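Notebook, legal clinic workshop
5 September 2026

Great session on the fellowship intake tool today, best one so far! Rosaura Bermúdez came over from Hultbridge with the student applications from last cycle, all 219 of them, and we finally ran the whole set through the new matching sheet (the Hattar version, not the old Udetti one that kept eating the second-choice placements).

What we got: 17 students flagged for housing court work who had never listed it as a first choice, but whose essays are full of it. Tenant hotlines, eviction days, one who spent a summer translating lease riders for her whole building. Reading those out loud was the high point of the afternoon for me.

Still broken: the stipend column. It gives 3875 for everybody, including the 3 who are half-time. Ivan Vakulenko thinks the half-time flag gets dropped on import from Prokine. I think he's right, I saw the blank cells myself. He'll check the import first, then rerun.

Kitchen corner, dish rack on the white table:

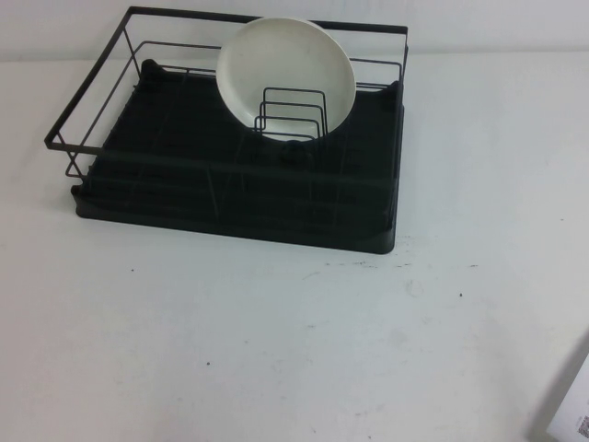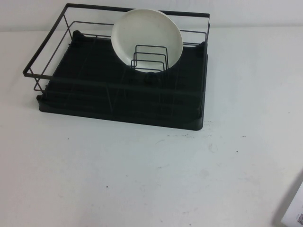 Other thing I want to keep from today. Rosaura would like each fellow to meet a supervising attorney before placement, even for twenty minutes by phone, and I love this. We could do it in October while the agencies are still sending in their project lists. Need a short question sheet for the calls (hours, court days, languages, who signs the timesheets). I'll draft one tonight while it's fresh and put it in the shared folder.

Ivan, if you read this before I see you: please leave the old sheet where it is until the half-time rows match.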